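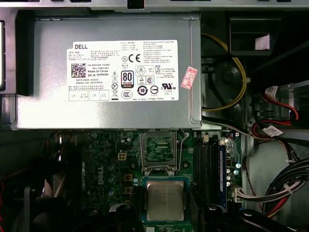

Posted by Neil Castellow

I finally got both wrist cameras running on the same arm, so I can write up the comparison I said I would do back in June.

The arm is my Olmedo, the same one I have been using all year. The cameras are the Closisa, a small fixed-focus unit that came with the mount, and the Bestenine, which I bought used and which has a manual focus ring. I tested them one after the other in the same bracket, with the same controller and the same cable run. The gripper stayed the same too, a parallel jaw with the thin fingers I cut down last winter.

For the target I used an old Dell desktop with the side off. I like a PC as a test bench. It has big flat parts, tiny parts, shiny parts and parts in deep shadow, all within reach of the arm without moving the base. The power supply stays mounted where it is, over the motherboard, and the CPU socket is open with the processor out. I wanted the socket open because the job I am working toward is lowering a processor into it, and the camera has to be able to see the contacts and the lever.

The first test was the power supply label. It has every kind of print on it, from the big DELL and the 80 PLUS Bronze logo down to the ratings in fine print on the right. I started each camera at 260 mm from the label and stepped down to 140 mm.

At 260 mm both cameras gave me the big print and not much else. The Closisa was a little softer. At 140 mm the Closisa could read the part number line (0HYV3H) and my script decoded the QR code most of the time. The Bestenine decoded it every time, but only after I set the focus ring for that distance. When I backed off to 260 mm without touching the ring, it was worse than the Closisa. That is the whole trade with this camera. If your work happens at one height, it wins. If the arm travels up and down a lot, you will be annoyed.

The second test was glare. The power supply housing is brushed metal and the heat spreader on the processor is a dull silver, and both of them fooled my exposure settings. With the Closisa on auto exposure, the picture pumped bright and dark whenever the arm moved from the metal to the dark area by the fan. I turned auto off and set the exposure by hand for the motherboard. The metal came out a bit bright but I could live with it. The Bestenine handled this better on auto, though it took a second or so to settle, and the controller does not wait for that unless you tell it to. I added a pause to the script before each capture.

The third test was finding the socket. The script looks for the metal retention frame and then lines up on the long edge of the lever. I ran it 12 times with each camera, starting from a different spot each time. The Closisa missed 5. Most of those were starts from the right side, where the memory slots and the one memory module gave it other long straight edges to lock onto. The Bestenine missed two. I think some of that difference is my lighting and not the camera, so I would not lean on it too hard. I have a ring light on order from Plullham and will run it again when it gets here.

A word about cables, because they cost me most of an evening. A case like this has a yellow cable curving around the fan, red SATA cables by the drive cage and a thick bundle of supply wires at the lower right. The gripper fingers are narrow but the camera bracket is not. On one approach the bracket corner hooked a wire and the arm stopped on a force limit. No damage, but I ended up adding a keep-out zone on that side and raising the travel height. The Bestenine body is longer than the Closisa, so it needs more room behind it. If you are working in tight spaces, measure that before you buy one.

Heat was not a problem with either camera. Both ran all afternoon. The Closisa dropped its connection once, and I am blaming the cable, which I had bent pretty hard to get it past the wrist joint. I swapped it for a right-angle one and have not seen it drop again.

For now I am leaving the Bestenine on the arm with the focus ring set for 140 mm and a dab of glue to hold it there. The Closisa goes on a fixed stand to watch from the side. I still want to try picking up the processor by its edges with softer finger pads, and I need to print those first. The settings files for both cameras are on my downloads page, along with the bracket drawing.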